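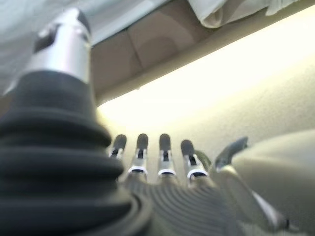 Bed Making and Linen Care: Guidance for Residents
Zillavdale Residential Services
Revised 2020-01-02

The following advice applies to all furnished rooms at Zillavdale. Residents are asked to read it before their first change of linen.

Before you begin

Strip the bed completely and place used linen in the bag supplied. Clean linen should be shaken out once, away from lamps and open windows, and checked for marks or small tears. Damaged items should be returned to the linen room and will be exchanged without charge.

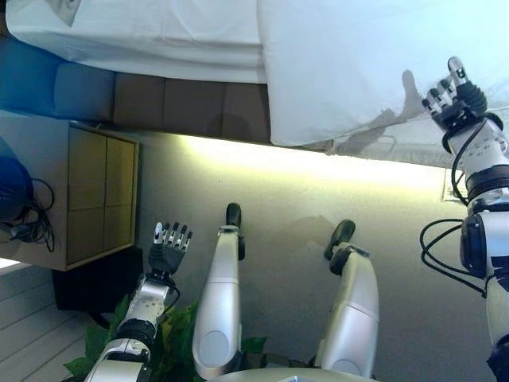 Large sheets are easier to manage when the space beside the bed has been cleared. Chairs should be moved back and cables lifted away from the walking area. A white sheet held up in broad folds, as it is against the brown cushioned panels, readily shows creases and shadows, and this is a convenient moment to find the straight lower edge and turn it towards the foot of the bed. Sheets should not be dragged across the floor.

Fitting the sheet and duvet

Begin with the fitted sheet at the head of the bed. Secure both upper corners, then the lower ones, and smooth the surface from the middle outwards. Lay the duvet across the foot and draw it up.
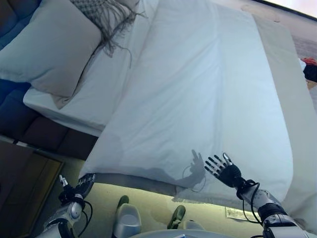
The overhang should be even on both sides and clear of the floor. Where one side hangs lower, correct it from the foot, taking hold of the edge with both hands. Pulling from a single corner shifts the filling inside the cover. Duvets measuring more than 165 cm across are best adjusted by 2 people.

Pillows and throws

1. Plump each pillow and close the open end of its case.
2. Place the pillows against the headboard, with the closed end facing the door.
3. Fold fringed or knitted throws loosely. Fringe should be combed out by hand and never brushed.

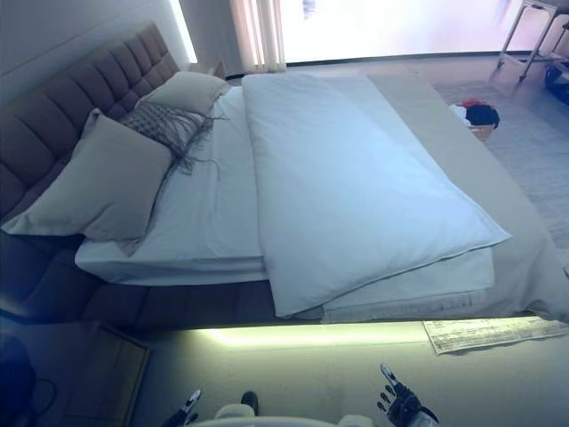

4. Upholstered headboards and side rails should be vacuumed with a soft attachment every 6 weeks, paying attention to the seams.

Washing

White cotton linen may be washed at 42 degrees. Throws must be washed separately. Winter duvets are issued in September on request.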